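Late-Night Animation Gets a Longer Summer

Netholm's overnight animation block will return in July with two new series, one revival and a longer running time, according to the schedule the channel sent to viewers on its mailing list on May 9, 2025. The block will start at 11:30 p.m. and end at 3 a.m., which gives it 45 more minutes than it has had since the winter.

The first new show is Waltia, a science fiction drama set on a freight ship that has lost contact with its home port. It has 15 episodes, and the channel will run them weekly without a break. The second is Adebisi, a crime story told over a single night in a harbor city. Both have been subtitled for several months on the channel's own app, but neither has aired with an English dub.

Kerstin Schmieder, who schedules the block, said the dubs were finished early this time. In past summers, the channel often had only a handful of episodes ready when a show premiered, and viewers got used to reruns turning up in the middle of a story.

"We had a season two years ago where people waited five weeks to find out who was on the other side of a door," Schmieder said. "I still get mail about the door."

The new lineup opens with Adebisi at 11:30 p.m. Waltia follows at midnight. The 12:30 slot goes to Stevis, the robot comedy that left the block after its second season and is coming back from episode one. The rest of the night is filled with repeats, and those will rotate each month.

Moving Stevis out of the opening slot may surprise some longtime viewers. When it first ran, it was the show the rest of the night was built around, and it kept an audience even when it was up against live sports on the West Coast. Schmieder said the channel looked at how people watch now and found that the opening half hour is where new viewers decide to stay or leave. A new show does better there. People who already love Stevis will wait an hour for it. 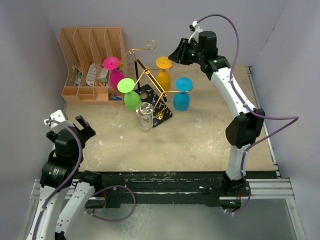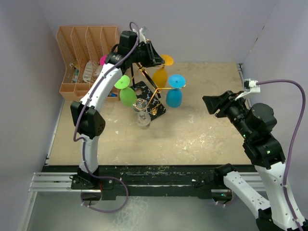
What Is Leaving

Three programs come off the schedule to make room. The fantasy series that has been running at 1 a.m. finishes its final season in the last week before the change, so viewers will see the ending. The other two are repeats, and both will stay on the app.

The short films that used to run between shows are also going away, at least on the main feed. They were made by students and small studios, usually 30 seconds long, and they had a following of their own. Schmieder said the channel wants to collect them into a half-hour special, but there is no date for it yet.

How the Dubs Were Made

Waltia was recorded with the actors in separate booths, as is usual, but the main cast met for a table read before each group of episodes. The show has long scenes in which the crew talk over one another on the radio, and the dialogue was hard to match when each actor had heard only one side of it.

Adebisi was simpler in some ways and harder in others. The cast is small, but much of the dialogue is whispered, and a few lines were rewritten several times to fit the mouth movements. The original songs have been left in their original language with subtitles — a choice that fans of the subtitled version had asked for.

Where to Watch

The block airs on the main Netholm channel in Eastern and Pacific time. Viewers in Mountain time get the Eastern feed and will see everything 2 hours earlier. New episodes go up on the app the next morning, and the dubbed and subtitled versions will be listed separately.

The channel has not said whether the longer hours will last into the fall. A third season of Stevis has not been ordered.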